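Is my son too old to be told he's a "sensitive"?

Marlene Weidemann
My boy is 12 and has always picked up on other people's moods. A reader at the wellness fair in Drevville told me in January that he's an old soul and should start energy work now. He rolled his eyes. Do I bring it up again or leave it? I've been meditating for nearly 6 years myself, so I'm not a skeptic.

Ludger Harms
Leave it. My mum gave me a label like that when I was a kid and I spent a long time trying to live up to it. If he's interested he'll ask. In the meantime, ask him what he does when a room feels like too much. Mine was going out to the garage.

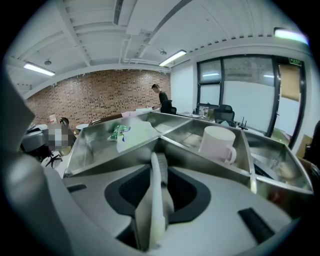 I'd also be careful about paying for sessions. A single reading at a fair isn't much to base a plan on.

Timo Tiedemann
depends on his birth chart, what time was he born

Ingeborg Kröger
Agree with Ludger for the most part. I run a beginners' circle and we don't take anyone under sixteen without a parent. Five minutes of quiet breathing before bed is plenty at his age, and he doesn't need to call it anything. If the moods are keeping him home from school, see your family doctor first.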